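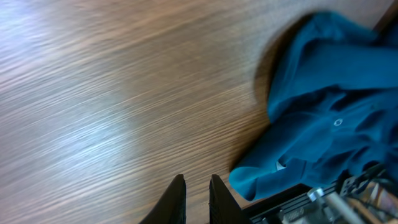

Folding shirts at the dining table

22nd August

I moved the laundry folding out of the bedroom this month. For years I did it on the bed, which is too soft and too low, and by the end my back hurt and the piles had slid into each other. The dining table is the right height for me. I wipe it down first, let it dry, and bring the clothes over a few at a time.

Polo shirts are what I get the most of. I wear them to work at Olimora, where the dress code is a shirt with a collar and not much else, and they wrinkle if they sit in the dryer after it stops. Mine nearly always sit in the dryer after it stops.

This is how I do them now. Precious Jacobs showed me most of it when we shared an apartment on Khumalo Street. She had worked two years in a clothing store and could fold a shirt without looking at it.

Shake it out once, hard, holding it by the shoulders. Fasten the buttons, or at least the top one, or the collar will spread open in the drawer. Lay the shirt face down and smooth it from the middle out to the sides with your palms. Fold one side in to the middle of the back, sleeve and all, then turn the sleeve down so it lies along the edge. Do the same on the other side. Bring the hem up a third of the way, then fold again to the collar. Turn it over.

Lungile Adams rolls hers and says they take up less room in a suitcase. I tried rolling for the whole of last September and went back to folding. The rolls came undone every time I pulled one out of the drawer.
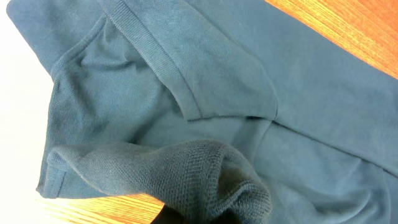 Collars are where I used to go wrong. I would fold the body neatly and leave the collar to do whatever it wanted, and then I had a shirt with one side flipped up all day at work. The ribbed kind, like the one on my teal polo, needs to be pressed down flat by hand before anything else gets folded. I run my thumb along it from the back of the neck out to each point. If a point has started to curl I put a damp washcloth over it, iron it on low for a few seconds and leave it alone to cool.

Sleeves matter less. If one is bunched up I pull it straight by the hem — not by the seam — and move on.

The drawer is a Steline one from my old apartment and it holds one row of folded shirts standing on edge, with a little room left over for undershirts. I used to stack them flat and only ever wore the top 4. Now I can see all of them, and I found two I had forgotten I owned. One went to the donation bag. The neck had stretched out.

Next is the towel shelf, which I have been putting off. It's narrower than the towels are when I fold them in half, so I need to try thirds.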